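4.3 Preparing the bin and the arm for a picking run

This section covers the good practice rules that apply each time a Gultix picking cell is made ready. It assumes that the arm has been mounted and levelled as set out in section 3, and that the operator has read the site safety rules. Clause numbers in square brackets refer to the Goicoechea house standard, revision of 5/20/19.

CAUTION: Steps 1 to 6 are carried out with the arm stopped and the stop button pressed in. Do not rely on a paused program.

1. Press the stop button and check that the status lamp on the controller is red.

2. Place the bin on the table inside the marked reach of the arm. Fix the corners to the table with tape or with end stops. A bin that can slide under a light push has not been fixed. [118]

3. Fit any clamps to the upper edge of the bin wall, with the handles turned away from the path of the arm. Tighten by hand only.

4. Route the cables along the arm and secure them at each joint. Leave enough slack for the last joint to turn through its full travel in both directions. A loop that hangs lower than the gripper fingers at any point of the travel must be shortened. [161]

5. Clear the bin floor of dust, loose labels and broken parts. Marks that do not come off with a dry cloth may be left, but are to be entered in the log.

6. Lay the test objects on the floor of the bin by hand. Use a mixed set: at least one round object, one long object and one that is clear or shiny. Objects should not be stacked for the first run.

Note: Glass objects may be used only if they are empty and undamaged. Take them out of the set at the first chip or crack. [1083]

7. Leave the reach of the arm, release the stop button and start the program at low speed.

8. Bring the gripper down over the bin and hold it above the floor. Check the gap between the fingers and the nearest wall before any object is gripped. 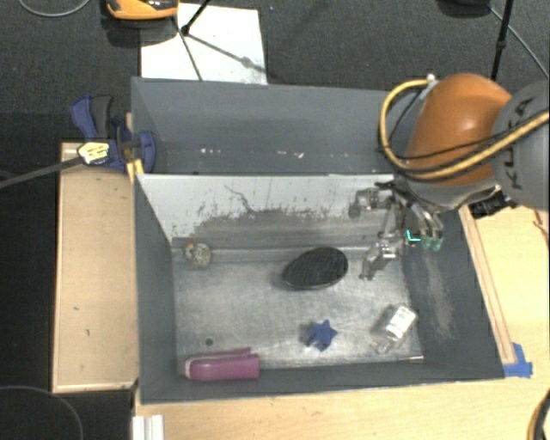 Fig. 4-6. Gripper lowered into the bin, mixed object set on the metal floor.

9. Move the gripper to each corner in turn, still at low speed. If the wrist or a cable touches a wall, stop the arm and go back to step 4. Do not correct the path by pushing the arm.

10. Record the result on form 1797. The form is signed by the operator and by a second person who was present for steps 7 to 9.

CAUTION: Nobody may reach into the bin while the stop button is released. This includes freeing a trapped object. Press the button first, then open the fingers with the hand release.

Note: Sloped walls help objects to return to the middle of the floor, but they also narrow the space for the wrist. When a flat-walled bin is replaced by a sloped one, steps 8 and 9 must be repeated in full - earlier records do not carry over.

Questions on this section go to Nerea Vallejo (cell set-up) or Iñaki Cuesta (records).

Related items
Section 4.2 Stop button test
Section 4.4 Changing gripper fingers
Section 5.1 Log entries and form 1797
Karico controller: lamp colours
Vornik hand release: care and storage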